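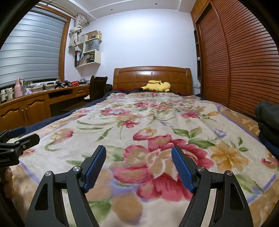

Vetotcombe Wiki - Editors' Meeting, April 3, 2020

Present: Nadhirah Tarigan (chair), Darius Manole, Raelene Hoani, Torben Gerlach (minutes)
Apologies: Nabila Menon, who sent a four-page memo in her place

1. Minutes of the last meeting
Accepted. Darius asked that "shouted" be changed to "remarked with energy." Changed.

2. Is Olon a main character?
Olon appears in every episode of season one and speaks in 10 of them. Raelene wants the page to say "deuteragonist." Darius wants "supporting character," on the grounds that Olon spends most of the season asleep in a well. Nabila's memo argues for "tritagonist" and then, on page three, against it. We voted for "main character" and will look at it again in May, as we did last time.

3. Captain Nugroho's family tree
The tree currently makes Nugroho his own uncle. Torben admitted to having drawn it. Raelene says the flashback in the harbor episode supports it if you squint, but the dub and the original disagree on who is married to whom. Agreed to follow the original and put the dub version under Trivia, with everything else we can't agree on.

4. Flenport episode summaries
Four summaries are still missing. One existing summary runs to 2,000 words and covers the part before the opening song. Nadhirah will trim it. Its author, who is Darius, asked for it to be noted that he considers this vandalism. Noted.

5. Stubs
We have 783 pages, a good number of which say only "He is a guard." Raelene proposed merging the guards into one page. Darius objected that the guard with the soup has a personality - he has a soup. Merged, with a separate section for the soup guard.

6. Spoiler tags
Deferred. Torben hasn't seen the finale and left the call for this item.

7. Any other business
Nadhirah reminded everyone that edit summaries should describe the edit. "No" and "see above" don't count.

Actions
Nadhirah: trim Flenport summary
Raelene: guards page
Torben: redraw family tree, watch finale
Darius: write two of the missing summaries, briefly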